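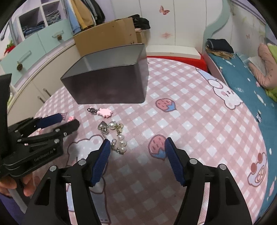
Small Accessories, Big Tangles: Your Questions

Welcome! I'm Lesia Nechyporuk, and I love small accessories: charms, tags, bead chains, hair clips, all the little stuff that ends up at the bottom of a bag. These are the questions readers send me most often about sorting and storing it. If yours is missing, the address is at the bottom of the page.

Where should I sort everything?

On the bed! I know people swear by a table, but beads roll on a table, and once they've rolled onto the floor you'll be hunting for them with a flashlight. A sheet pulled tight holds everything where you put it. Take the pillows and blankets off first and smooth out the creases, especially near the foot, where small clasps love to hide.

Does it matter what sheet is on the bed?

A little. Plain sheets make it easier to spot things, but I would never tell anyone to change the bedding just for this. If you have a busy print, say a pink check with strawberries and bears on it, lay the pink and white pieces down first and keep them together, so you know which patch of bed to check before you get up. Silver and pearl show up fine on almost anything.

Do I need a special jewelry box?

No, and I'm so happy to say it. An old metal tin with a lid is wonderful. It's sturdy, it stacks, and it doesn't mind being dropped. Rectangular ones are my favorite because they fit in a drawer without wasting the corners (round cookie tins are lovely but they take up so much room). Wash the tin, dry it really well, and run a finger around the rim to check for sharp spots.

Won't the metal scratch my things?

It can, if pieces slide around in there. Cut a piece of felt to fit the bottom. An old flannel shirt works too, and I have one tin lined with half a sock. Pearl beads are the ones I fuss over, whether they're real or not, as the coating on the pretend ones chips easily. Give them a little cloth pouch of their own inside the tin.

How do I stop chains from tangling?

Fasten the clasp first. Every time! An open chain will wind itself around anything. Then you can thread it through a drinking straw, or lay it flat on a strip of felt and roll it up like a tiny sleeping bag. I use the roll for bead chains, which are too fat for a straw.

Mine is already in a knot. Help!

Put it down flat and don't pull. Loosen the middle of the knot with 2 sewing pins, wiggling them apart a tiny bit at a time. A drop of baby oil helps on plain metal, but keep it away from beads and anything threaded on string. If you feel yourself getting cross, go and make tea. I've left a knot overnight and had it open in 5 minutes the next morning.

Should charms stay on the chain or come off?

Take them off if they have their own lobster clasp. That's the joy of those clasps, you can move a flower charm from a bag to a zipper to a bracelet whenever you feel like it! Charms joined with a plain ring can stay put, because opening and closing the ring over and over makes it weak. A heart tag on a chain I'd leave together and store as one piece.

What about the stiff little clasp that won't open?

Usually it's lint or hand cream. Brush it with a dry, soft toothbrush and work the lever back and forth. If the spring is gone, replace the clasp. They come in packs at any craft store, and you'll be glad of the spares.

How should I arrange the tin?

However you reach for things. My friend Stasiv goes by color and her tins look like candy shops. I go by what each piece hangs on: bag charms in one tin, things for the neck and wrist in another. Heavy pieces go in first, then the felt rolls, then small charms on top where you can see them.

Can children help?

Please let them! Older kids are brilliant at it and they have far more patience with knots than I do. Keep the session away from toddlers and from any pet who eats things. My cat Pukum once carried a bell charm all the way down the hall and was very proud of himself.

How often do you re-sort?

I have a big one in January, when the holiday bits are all mixed in with everything else, and then whenever a lid won't shut. Before I make the bed again I run my palm over the whole sheet, corner to corner, and give it a good look along the side by the wall.

Contact: use the letter form | © Lesia Nechyporuk | Back to top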